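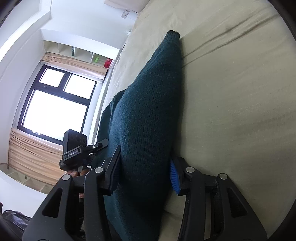

Ruth Pacheco wants to know why our rulebook for hand-held gripper work needs a whole page on sweaters when a sweater is, in her words, "one thing you pick up." Okay Ruth, thread time, get comfy!

Knitwear is where our old rules fell apart. The old page said "grasp the item firmly and fold." That's it! Seven people read it and we got seven kinds of folding, plus one guy who rolled everything like a burrito (hi Kohei, love you).

So, new rule 1. Both finger pads on fabric before you lift. If one pad is on the knit and the other is on the bedsheet, open up and go again. You do NOT drag the sheet along and hope.

Rule 2: close until the knit bulges a little around the pads, then stop squeezing. People crush it because they're nervous. The pads are soft and ridged, let them do the gripping.

Rule 3, and this one started a fight in the Pivico channel: no bare-hand help. If a sleeve slides off the bed you go get it with the gripper. Your fingers stay on the handle. Yes it's slower. Yes I also hate it when it's a cuff.

Rule 4. Two grippers, two different spots on the garment, and don't cross them. When one gripper parks in front of the other one's cameras, you've recorded a lovely close-up of plastic.

Rule 5 is mine and I'm proud of it. Botched grabs stay in. Drop it, pick it up, keep going, tag it "regrasp" afterward. We pulled 225 takes from the Cornuvitz batch and 80 of them had been trimmed to look perfect. A robot that only ever sees perfect grabs has no clue what to do when a sweater slumps off the side!

Somebody asked about bright windows. Rule 6, still a draft: check your exposure on the fabric, not on the glass. White-out panes are fine by me. A garment you can't make out is a redo. Rocío wants curtains closed every time and I think that's overkill, real bedrooms have daylight in them.

Also please start with the garment messy. Bunched, diagonal, half hanging over the edge, whatever. If you smooth it out first you've done the hard part by hand (see rule 3, lol).

Full draft is in the Kundell folder, comments open through September. Ruth, I expect at least one from you. And if anybody has a decent rule for hoodies with drawstrings, my replies are open, I've got nothing.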